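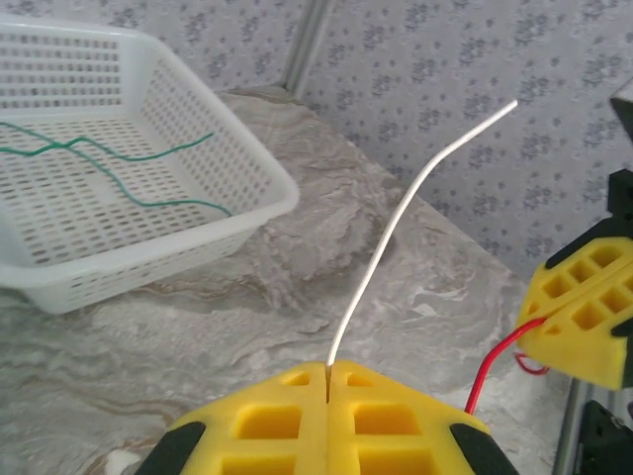 What Is a Great-Grandparent?

You know your grandma and grandpa. But did you know they had moms and dads too? Those people are your great-grandparents, and most of us started out with eight of them!

Let's try it with a real family. Fiachra Duggan is 10. His grandma is Noreen Duggan, who makes the best potato soup in Berkach (Fiachra says so, and he has had seconds many times). Noreen's mom was Úna Ó Riain. So Úna is Fiachra's great-grandmother. Easy, right?

Now go back one more step. Úna's dad was Rónán Coughlan, and he is Fiachra's great-great-grandfather. Every time you go back one more set of parents, you add another "great." You can keep going until you run out of breath!

What about cousins? Your first cousin has the same grandparents as you. Fiachra's first cousin is Kieran Quinlan, who is 20 and already drives a truck. Cousins can be much older or much younger than you, and they are still your cousins. If Kieran has a baby someday, that baby will be Fiachra's first cousin once removed. "Removed" sounds like somebody got sent away, but it just means you are one step apart on the family tree.

Try this at home! Write your name at the bottom of a big sheet of paper. Put your parents above you and their parents above them. Then call a grandparent and ask who comes next. Ask for a story, too, and write it on the back!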